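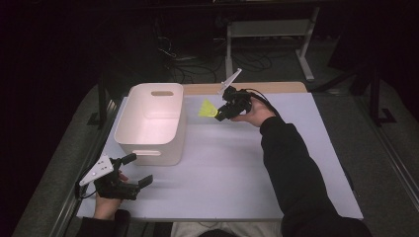
Demonstrating a two-handed bin task with handheld grippers - how do I stop teaching it my bad habits?

4 min read

Lauri Niskanen

Hi all! I've been recording demos for a two-arm setup for a few weeks now, using a pair of handheld grippers (one per hand, tracked plates on top, cable out the back). The task is pick up a plastic storage bin by its two handles, turn it a quarter turn, set it down again. That's the whole thing. I sit at the table and do it over and over.

I have 84 clean demos. The policy gets to the bin fine and the first grip is usually good, but then one arm starts lifting before the other one has closed, and the bin tips. I went back through my recordings and I think I do the same thing myself - my right hand is always a hair early. I'm right-handed and I guess I just go for it.

So do I throw all of it out and start over? Or record more and hope the good ones win? I also start every demo with my hands in pretty much the same spot, left one low and close to me, and I'm wondering if that's hurting me too. A friend at Prandetti told me they wouldn't even look at results under 700 demos, which made me want to lie down on the floor.

Jhair Quintero

Don't throw them out yet! I did almost this exact task last November and had the same tipping problem (mine was a laundry basket, so it also had opinions about which way to flop).

What fixed it for me was a pause. Close both grippers, count "one" in your head, then lift. It feels silly and slow, and your first twenty or so will look robotic in the bad way, but the policy gets a clear moment where both sides are closed and nothing is moving. Before that my lift was smeared across the grip and there was no point where it could tell the two apart. Keep the pause short though. I got bored once and held it for three seconds, and the trained arms would grab the basket and just sit there. Forever. I had to turn it off.

For your old demos, sort them by the gap between left close and right close. You should have gripper width in the logs, so it's a quick script. I kept the ones with a small gap and dropped the rest, and ended up mixing those with new ones.

And yes, move your starting hands around. High, low, wide, one forward and one back. Move the bin too, even a few inches. Mine lived in the same place for the first 892 recordings and when I slid it toward the other end of the table the arms went and politely gripped the air where it used to be.

Last thing - check your cables before each session. If one pulls on your wrist you'll lean against it without noticing, and that goes in the data. I run mine back over my forearm with a loose strap.

Mancombe

You need more data. We have 2264 on our shelf task and it still misses sometimes. Also what's your control rate?

Harier

I'd disagree with the post above a bit, more of the same early right hand just gives you a very confident early right hand. Jhair's pause is good. The other thing I'd try is leading with your left on purpose for a batch, so the order isn't baked in. It's awkward! I dropped the thing twice. But keep a few where the bin tips a little and you level it back out, as long as you do recover it, since right now your policy has probably never seen a tilted bin and has no clue what to do with one.

Don't do more than half an hour at a sitting either. My late ones are always sloppy, I can tell from the plots which were recorded before lunch.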